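Pile table covering

A pile table covering is a textile with a raised surface, laid over or fixed to a tabletop to cushion objects, reduce noise, and keep small items from sliding. The term takes in velvet, velveteen, plush, velour, flocked cloth, and brushed fabrics of similar hand. Pile coverings are used on display tables, sorting and packing tables, card tables, and hobby benches. They are distinct from the ordinary tablecloth, which is flat-woven and intended mainly for meals, and from baize, a felted wool cloth with no true pile.

Contents
1 Terminology
2 Construction
3 Attachment
4 Surface behavior
5 Use on packing and sorting tables
6 Color
7 Care
8 Limitations
9 See also

Terminology

Trade usage is loose. "Velvet" properly refers to a cloth woven with an extra set of warp yarns that are cut to form the pile. "Velveteen" has a pile formed from the weft and is normally shorter and denser. "Velour" may be woven or knitted, and "plush" is used for a longer pile. Retailers often sell all four as velvet. Once the cloth is on a table the type is hard to judge by eye, and a cut edge or the back of the fabric must be examined. In descriptions where the back has not been seen, "velvety" or "pile fabric" is the safer wording.

The word "topper" is applied in some catalogs to a covering that reaches only as far as the rim of the table, and "drop" to the part of a covering that hangs below it. A covering with no drop is called flush.

Construction

A pile covering has two parts: the ground cloth, which carries the load and resists stretching, and the pile, which stands up from it. Pile height on table fabrics is kept low. A tall pile feels soft but lets small objects tip over, and it traps crumbs, thread ends, and paper scraps.

Fiber content varies:

Cotton. Dense and dull in finish, takes a crease readily, and grips paper and card well. Cotton pile shrinks if washed hot.

Polyester. The usual choice for low-cost coverings. It recovers well from pressure and dries quickly, but builds up static in dry rooms.

Silk and viscose. Glossy and easily marked. Seldom used where objects are moved across the surface.

Flocked sheet. Short fibers glued to a film or nonwoven backing. It does not fray when cut, but the pile wears off along edges and corners.

Padding may be placed beneath the cloth. Thin foam and cotton flannel are both common. A padded top is quieter and easier on fragile goods; an unpadded one is better for measuring, cutting, and folding, where a firm surface is needed.

Attachment

Three methods are in general use. A loose cloth is simply laid over the top and may hang on any number of sides. A fitted cloth is sewn with boxed corners or an elastic hem. An inset cloth is cut to the size of the table panel and held inside or against a raised rim, leaving the frame of the table exposed.

The inset method gives the flattest result but shows cutting errors. If the cloth is cut short, the bare panel is visible as a line beside the rim; if it is cut long, the excess forms a ridge. The Brutby pattern, a folding trade table with a metal frame and removable panel, allows the cloth to be wrapped around the panel and pinched in place when the panel is dropped back into the frame. A replacement cloth for the Brutby panel is cut 84 inches long. The later Jurnon table uses the same principle with clips on the underside.

Double-sided tape is widely used for short periods. It leaves residue on the ground cloth, and it tends to pull fibers out of a flocked sheet when removed.

Surface behavior

Pile fibers lean in one direction, called the nap. Light striking the surface is reflected differently depending on whether the nap leans toward or away from the viewer, so the same cloth can look pale from one side of a table and dark from the other. Where the nap has been pushed out of line, the two tones appear together. This effect is called shading or bruising. It is not a stain and can usually be reduced by brushing. 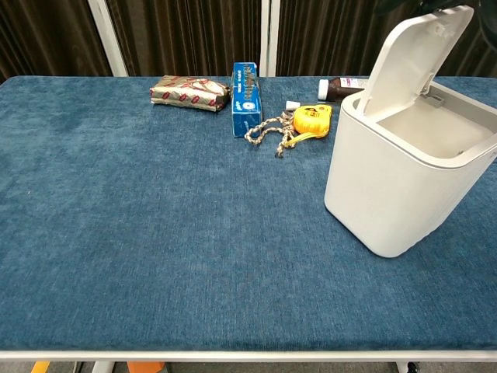 Shading is a matter of appearance and has little influence on how the cloth performs. Its extent depends on pile height, fiber, color, and the direction of light, and it is strongest on plain fabrics in deep tones. On a deep blue cloth it takes the form of a mottled surface, with lighter, denim-like patches mixed with darker streaks, and faint creases may be visible across the open part of the top. A printed surface hides such variation: the gold paper around the package at the back of the same table, with its repeated red motifs outlined in white, is crinkled along the edges, but the pattern draws attention away from it. Plain coverings have no such cover, and some suppliers offer a deliberately mottled or crushed finish so that wear is less noticeable.

Creases differ from shading in that the ground cloth itself is bent. They come from folding in storage and from drawing a loose cloth unevenly over the top. Brushing does not remove them. Steam applied from the back, without pressing, is the standard treatment.

Friction is the main practical property. Movement with the nap meets less resistance than movement against it. Tables for sorting are often covered so that the nap leans toward the far side, giving the user some resistance when an item is pulled forward.

Use on packing and sorting tables

Pile coverings are less common on packing tables than smooth laminate or kraft paper, for the reason that wrapping paper must slide freely while it is being measured and folded. They are chosen where finished goods are handled more than raw paper, as at gift counters, craft stalls, and shared household tables that serve several purposes.

Two layouts are described in workshop handbooks. In the rear-line layout, supplies and finished parcels are kept along the back edge and the front half of the surface is left free for work. In the side-line layout, supplies stand at the left and right ends. Rear-line storage suits a table that stands against a wall or curtain, since nothing needs to be reached from behind. Long narrow cartons, such as those holding rolled wrap or foil, are commonly set at right angles to the back edge so that they take up less of its length.

Cord and rope can be troublesome on pile. Loosely braided types shed fibers that lodge in the surface, and stiff types leave a track in the nap. Synthetic cord with sealed ends is cleaner. Adhesive tape should be cut clear of the cloth, as a strip that touches the pile loses much of its tack.

A handling test at the Rultumlow packing school compared one velveteen top and one laminate top using 356 small boxed items. Breakage was lower on the velveteen, while wrapping time was longer. The test did not separate the effect of the cloth from the effect of the padding under it, and its results are usually cited with that reservation.

Color

Dark blue, black, burgundy, and green are the traditional colors. Dark grounds give strong contrast with metallic and white objects and reduce glare from overhead light. They also show lint, dust, and pale hair more readily than mid-toned cloth. Gray and tan are preferred for sorting work that lasts many hours, in the belief that they cause less eye strain – a claim for which little evidence has been published.

Color transfer, or crocking, occurs when dry dye rubs off onto goods. It is most frequent in new cotton pile of deep color. A simple check is to rub a white cloth on the surface 50 times and inspect it in daylight. Coverings that fail are washed, if the fiber permits, and tested again.

Care

Routine care consists of brushing with the nap and vacuuming with a soft nozzle. Lint rollers are effective on polyester, less so on flocked sheet, where the adhesive may lift the fibers. Spills are blotted. Rubbing a damp pile mats it, and the matted area may remain visible after drying.

Washing instructions depend on the fiber. Loose polyester cloths can generally be machine washed at low temperature and hung to dry. Cotton velveteen is better cleaned by hand or professionally. Padded coverings should be taken apart first.

Coverings are stored rolled, pile outward, on a tube at least 2 inches across. Folding is acceptable for short periods if the folds are changed. The Benavides roll, a cotton-covered tube with end caps, was introduced for this purpose and is still made in several widths.

Limitations

Pile surfaces are unsuitable for food preparation, wet work, and hot items. They hold odors and cannot be disinfected by wiping. Writing on a single sheet of paper is difficult without a board beneath it. Heavy appliances and bins left standing in one place can crush the pile permanently, particularly under narrow feet, and a board or tray is normally placed beneath them.

Small parts such as pins and beads may settle into a long pile and be overlooked. For this kind of work a very short flocked surface, or a tray with a raised edge set on top of the covering, is recommended.

See also

Baize
Flocking
Nap (textile)
Tablecloth
Velveteen
Workbench

This page was last edited on 2020-09-04.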